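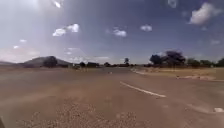
How often should you check tyre pressure before a long country drive?
Check it the morning you leave, then again every 700 km or at each overnight stop, whichever comes first.

Checking and setting your tyres

Pressures need to be taken cold. Cold means the car has been parked for three hours or more, or driven less than two kilometres at low speed. If your only air hose is across town, take a reading in the driveway first and write it down.

You will need a gauge, a rag and a pen. The Brodden dial gauge is the one we keep in the glovebox. The gauges on servo hoses get dropped a lot and we don't rely on them.

1. Find the placard. It is usually inside the driver's door frame or the fuel flap. Use the loaded figure if you are carrying camping gear or towing.

2. Unscrew the valve cap and put it in your pocket.

3. Press the gauge on squarely until the hissing stops. Read it, then do it again. If the two readings differ, take a third.

4. Add air in short bursts. To let some out, press the pin in the centre of the valve and recheck often.

5. Wet a fingertip and dab the valve. Bubbles mean the core is leaking. Try nipping it up with a valve tool before you replace it.

6. Refit the cap and move to the next wheel. Do the spare last. If it is a space saver, it has its own pressure printed on the sidewall, well above the other four, and a speed limit as well.

While you are down there, look over the tread and both sidewalls. A bulge means the tyre is finished. Check that the load index on the sidewall is no lower than the one on the placard. Ours is 95.

Gravel

Trinh Lâm drops 9 psi for the unsealed section past Kedstead and keeps her speed down until she can pump back up. Don't go back onto bitumen at highway speed with soft tyres, as they build heat quickly. A small 12-volt compressor will do the job, but run the engine while you use it.

Page last checked 20/02/2023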